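Updated 21st August, before the fall league starts up again at Stolent in September.

# How to keep a shot chart for a rec league hockey team

A shot chart is a drawing of the rink with a mark for every shot, showing where it came from and what happened to it. You can keep one from the bench or the stands with a pen and paper. I kept ours for the whole spring season with Litik, and this is the method I ended up with.

## What you need

- A clipboard
- Printed rink sheets, one per period, plus a spare
- A pen
- A roster for both teams with jersey numbers

Print the sheets with the rink lying sideways and the lines in light gray. Dark lines make the marks hard to read later. If your printer only does black, set it to draft. 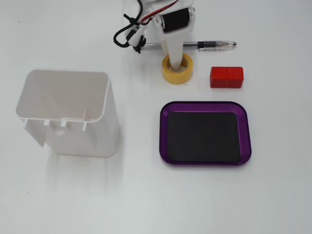

Rink sheets curl and slide once they've been in a cold building for a period, so fasten them at the corners. Clips get in the way of the behind-the-net area. I use tape on the bottom corners and leave the top to the clipboard. A roll of yellow tape and a clear ballpoint like those two will do for the whole job, and with a clear barrel you can check how much ink you have before you leave the house. Pencil smears under gloves.

## Marking the shots

1. Write the opponent, the period and the direction your team is shooting at the top of the sheet. Do this before the puck drops.
2. Mark each shot where the shooter's stick was, and ignore where the puck ended up.
3. Use an open circle for a save, a filled circle for a goal, an X for a miss and a dash for a block.
4. Write the shooter's number next to the mark if you saw it. If you didn't, leave it blank and keep watching.
5. Put a small P beside anything taken on a power play.
6. At the buzzer, write the shots on goal for each side in the margin and start the next sheet.

Goals count as shots on goal. Misses, blocks and shots off the post don't, unless the post shot goes in. A dump-in from center that the goalie has to stop is a shot on goal in our league, but ask your scorekeeper how they handle it or your totals won't match the game sheet. 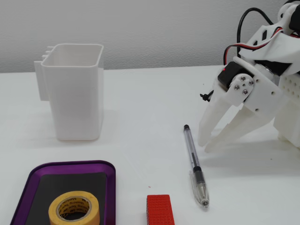

Shirley Crabtree wrote to say she marks rebounds with a line running back to the first shot, and that after a few games with Treletti the lines told her more than the circles did. I tried it for 2 games and it works if the pace is slow. In a scramble I couldn't draw the lines fast enough and started missing shots at the other end. If you have a second person on the bench, let them do the rebounds.

## Adding it up

Do the totals the same night. Your blanks are easier to fill in while you still remember who was on the ice.

Copy everything onto a season sheet with a column for each type of mark. Over the spring we had over 200 attempts on the chart, and 137 of those were on goal. The rest were mostly blocks from the point, and we would have guessed misses.
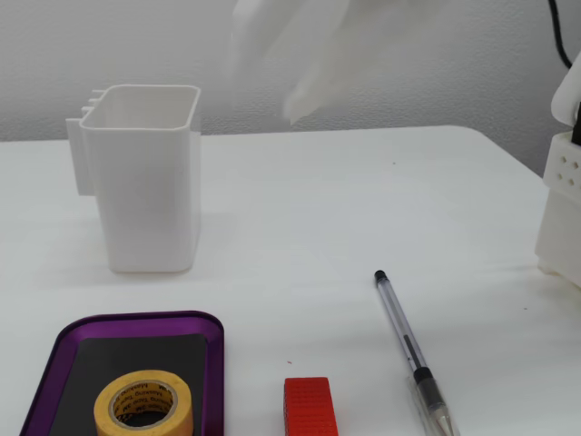
Split the offensive zone into areas before you compare games. I use the slot, the left side, the right side, the point and behind the net. Draw the slot as a box from the posts out to the faceoff dots and up to the top of the circles. Keep the box the same all season even if you decide later it's too big.

Then look at each area by itself. A player with plenty of shots and no goals may be shooting from the wall every time. In the Mishra Cup, our second line led the team in shots and almost none were from the slot. We moved Anju Dubey to the front of the net for the next game and the marks moved in with her.
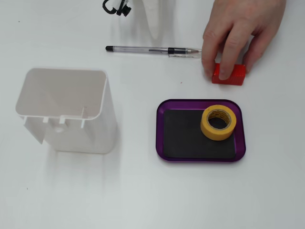
Chart the other team too, on the same sheet, in the opposite zone. It's extra work for one person but you need it for save percentage: saves divided by shots on goal. Leave out empty-net goals.

If you lose track during a period, put a question mark at the top of the sheet and don't use it for the areas. You can still take the shot total from the official scorer.

Keep the original sheets in a folder by opponent. When you play Treletti again, bring the old ones.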